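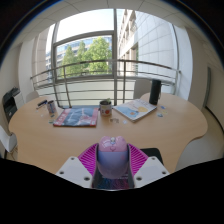 A table only stays clear if everything on it has somewhere else to go, according to Heikki Hämäläinen, and most of what lands on a family table has nowhere. Books are the worst of it. They come out one at a time, get left open or shut where the reader got up, and by the end of the week there is a pile at one end and people are eating at the other.

The table in question is beech, pale, with a rounded, lobed edge instead of corners. It came from a small maker in Rarnonley and cost more than the household meant to spend. It has been the desk, the craft bench and the dinner table for 11 years, and the finish near the window has gone a shade more yellow than the rest.

When the family moved from Marín Street to a smaller place in Pudthorpe, the spare room went, and its contents were shared out among the rooms that were left. The table got the reading. On it at present are a magazine or thin book with a dark blue cover and a red border, a children's book in pale blue, a pen or marker, and a small striped cup or tin. A plant in a white mug-like pot with a red and orange motif sits near the middle.

The plant is the one thing that has a fixed place. Mugs make reasonable pots for small plants if you are careful with the watering can, as there is usually no hole in the bottom for the extra to run out. A spoonful of gravel under the soil helps a little. Watering less helps more. In a heated room in winter, once every week or two is plenty for most small leafy things, and the soil should feel dry to the first knuckle before you start.

Rounded tables are harder to keep in order than square ones. Books do not line up with anything, so they get put down at whatever angle the hand was at. A tray can fix this, but it takes up room and then becomes a second pile. What worked better in Pudthorpe was a shelf on the wall within reach of the nearest chair, just deep enough for picture books to face outward. It was bought from Fendov for $244 with brackets, and took most of an afternoon to put up — the first set of holes missed the stud.

The rule since then is three books on the table at once. Anything past that goes on the shelf before supper. Pens go in a cup. The rule is kept most days, and library books are exempt until they are due.

For the surface itself, a damp cloth and a dry one straight after will do. Marker comes off oiled beech with patience and a bit of dish soap, although blue is slower than the other colours. Re-oiling is a job for May, when the windows can be left open overnight and supper can be eaten on the back step.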